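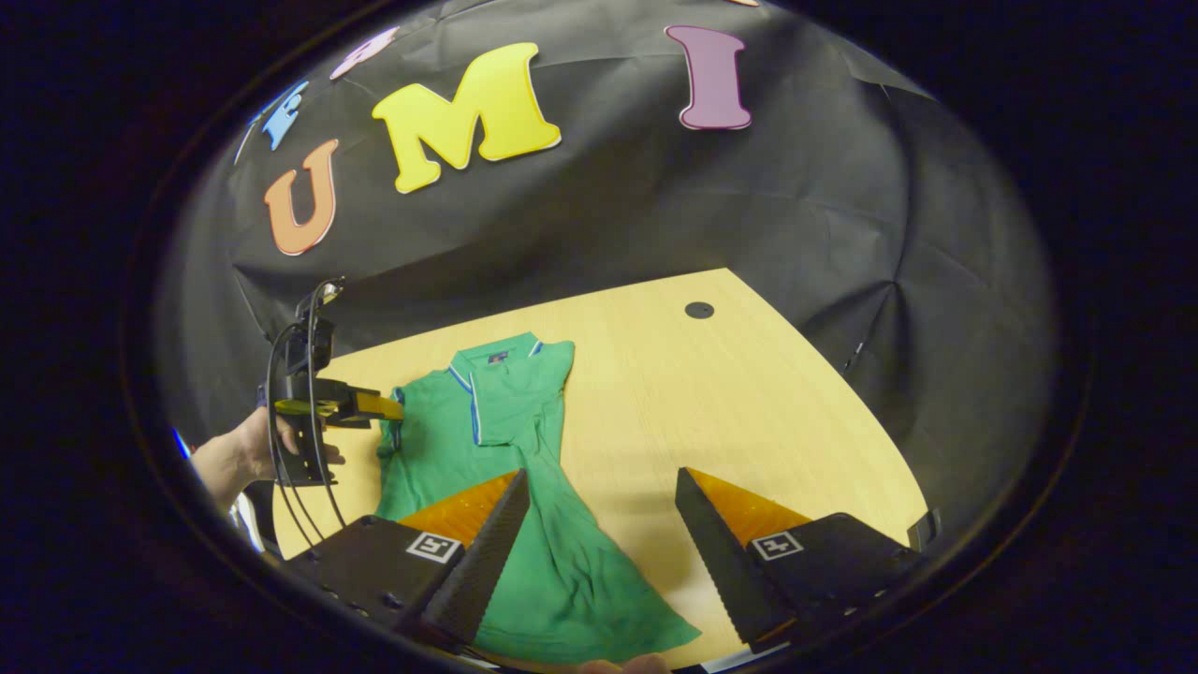

Photo: Amândio Azevedo, Utcombe

From: Amândio Azevedo
To: demo-capture list
Date: 7 Dec 2022
Subject: Re: Re: garment demos, where to cut the episode

Nathalie McIntyre wrote:

> We have gone through the first 300 shirt episodes from your bench and the
> labels disagree with ours on where an episode begins. Yours start with both
> grippers clear of the cloth. Ours (Callesar set) start at first contact. If we
> train on the two together the policy sees a lot of idle approach in one half
> and none in the other.
>
> Second point: what are you doing about the sleeve? In our teleoperated
> episodes the operator lets go and regrasps two or three times before the
> sleeve is straight. I assume this is the lag, but I would like to know whether
> you see it with the hand-held tools as well.
>
> Third: is the gripper width taken from the markers on the finger mounts or
> from something else? The README does not say.

Nathalie,

Taking these in order.

1. Start of episode. I would prefer to keep the approach. When the person walks up with the tools in their hands, the approach holds the only frames in which the whole garment is in view and nothing is pulling on it. Once one side is held, the collar and the hem move together and the shape of the pile tells you much less about how it was lying. If you trim to first contact, the policy has to choose its first grasp from frames it was never shown.

What I can do is add a contact index to each episode. You would then cut at that index minus whatever lead-in you want. I have done it by hand for 89 episodes and it is tedious but not difficult. The awkward cases are those where a finger brushes the cloth, moves off and comes back. I have marked the second touch in those, on the grounds that the first one did not move anything. If Callesar marks the first, say so and I will redo them.

Please do not resample the approach to make it shorter. We tried that in August on the towel set and the arm came in too fast and pushed the towel along the table.

2. Sleeves. Yes, we see regrasps, but fewer, and they look different. With remote control the usual failure is that the operator closes on air above the sleeve, opens, drops a little and tries again. That is a depth problem as much as a lag problem. By hand you can feel the table through the tool, so the first close nearly always gets cloth. The regrasps we do get come from holding too much of it – two layers of the body along with the cuff, typically – and having to put it down and take a smaller pinch.

The procedure we settled on for a knit shirt:

One gripper takes a fold of the body and stays put.
The other takes the end of the sleeve and draws it outwards, low over the table.
Stop when the sleeve is taut. Do not lift.
Hold for a count of two, then lower and open.

The hold matters for the labels more than for the shirt. Without it the pull and the release run into each other and you cannot find the boundary in the width trace. New people skip it. I reject those episodes, which cost us a fair number in the first week.

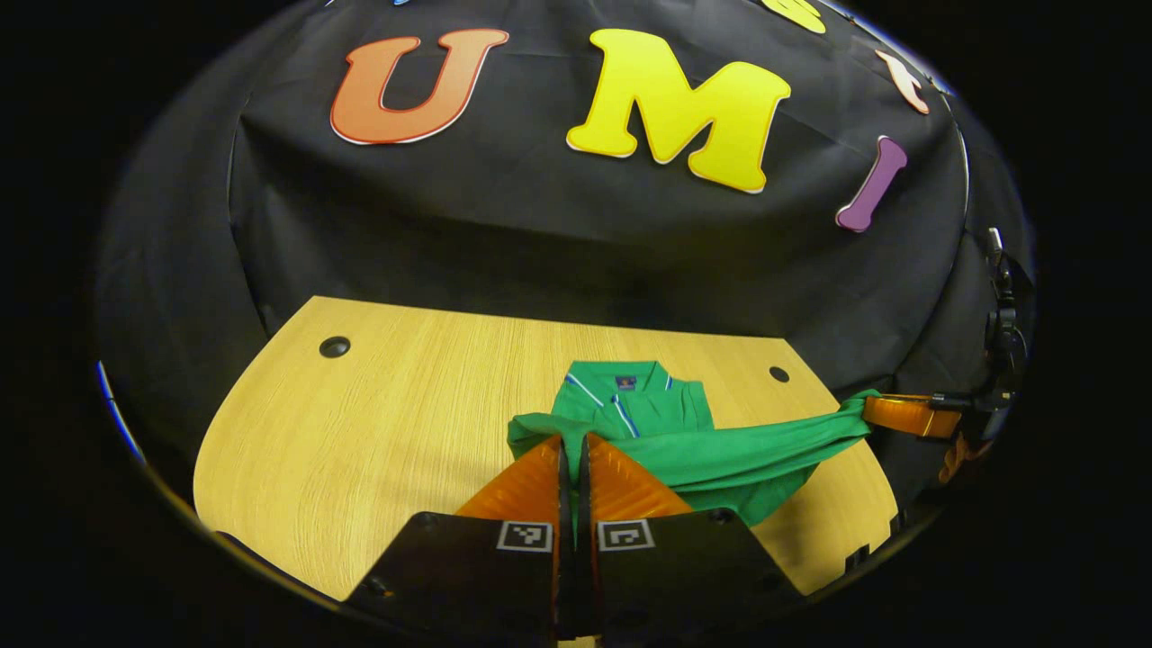
Fold of the body pinched in the near gripper, sleeve drawn out to the right by the other.

One caution on the pull. Knit cloth stretches, and a person will keep pulling until it feels right, which is past the point where the sleeve is straight. On the Durkberg arm this turned into a slip almost every time, as the arm followed the recorded positions and had no idea how hard it was pulling. I now ask for the outward movement to end as soon as the creases along the top of the sleeve go. The later episodes are better in this respect and I would weight them accordingly.

Twist in the sleeve we leave alone. I had wanted to correct it during the pull, by rolling the wrist, but the two people who tried it did it in opposite directions and neither was consistent. It can be a separate task later on.

3. Width. From the markers. There is a square marker on the mount under each finger and the width is the distance between the two, after the lens model has been applied. It is measured at the mounts, so it does not include any bending of the fingers. With a thick fold in the grip the fingers flex and the reported width is smaller than the real opening at the tips. For grasping we ignore this. If you are comparing against a motor encoder you will see an offset that depends on what is held, and you should not try to calibrate it out with a constant.

Where one marker is covered by cloth we interpolate, up to a limit, and beyond the limit the frame is flagged. Loose hems are the worst for this. The flag is the last column, and Yusof's loader drops it silently, so check that before you decide that our widths are noisy.

I will put the remaining README text in with the contact indices. The target for the shirt set is still 2000 episodes, and we have nearly 700 that I would be willing to train on. If anyone else on the list has teleoperated shirt data with the wrist view kept, I would like to run the same sleeve check on it.

Amândio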